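Section 4: Clearing and resetting the dining area

Welcome to the best part of the Rewi household guide! Sections 1 to 3 covered the cupboards, and now you get to enjoy the room where everyone eats. A full reset goes quickly once you know the order, and a table that's ready for the next meal is a lovely thing to walk past.

You will need the Fladar cutlery tray, two soft cloths, a dry mop and a bowl of warm water with a little dish soap.

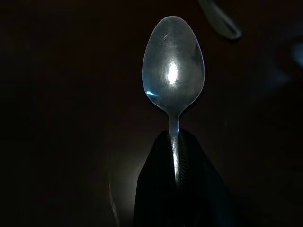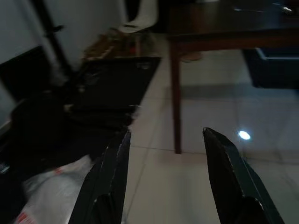 4.1 Clearing the table

1. Start with the cutlery. Pick up every spoon, fork and knife before you touch anything else, and check the back of the table too – teaspoons love to hide there.
2. Carry the cutlery to the sink in one trip, handles toward you.
3. Stack plates by size, largest at the bottom, and take them next.
4. Leave glasses for last, two at a time.

Note: If you're short on time, stop after step 4. The rest can wait until evening.

4.2 Washing and drying spoons

1. Wash the bowl of the spoon first, front and back, then run the cloth down the handle.
2. Rinse under warm water.
3. Dry right away with the second cloth. You'll be amazed how much brighter a spoon looks when it hasn't been left to drip!
4. Lay spoons in the long slot of the tray (part 281), all facing the same way.

Caution: Don't use steel wool or scouring powder. Fine scratches are normal on everyday spoons and do no harm, but rough pads will add a lot more of them in a hurry.

4.3 Wiping down the wood

1. Wring the cloth until it no longer drips.
2. Wipe along the grain, from the far edge toward you.
3. Do the front edge and then the legs, all the way to the floor. Dust gathers where the leg meets the tile.
4. Buff dry. On dark wood this step makes all the difference, so give it an extra minute.

Caution: Never leave a wet cloth or a hot pan on the tabletop.

4.4 Doing the floor

1. Pull out the chairs, if you have them, and dry mop under the table first.
2. Work outward in long strokes. On shiny tile, a low lamp or an open curtain will show you any crumbs you've missed.
3. Go over the grout lines with a damp cloth once every 9 days or so if the room gets heavy use.
4. Let the floor dry fully before putting anything back.

Note: Lift furniture when you move it – two people for a full-size table. Felt pads for square legs are part 346, and the wider set is part 405.

4.5 Setting up for the next meal

Put the tray back within reach of the table, handles toward the room. Kane Te Moana, who tested this section at home, keeps a folded cloth beside his for quick spills, and we've happily stolen the idea.

For storing the tray in a drawer, go to Section 5.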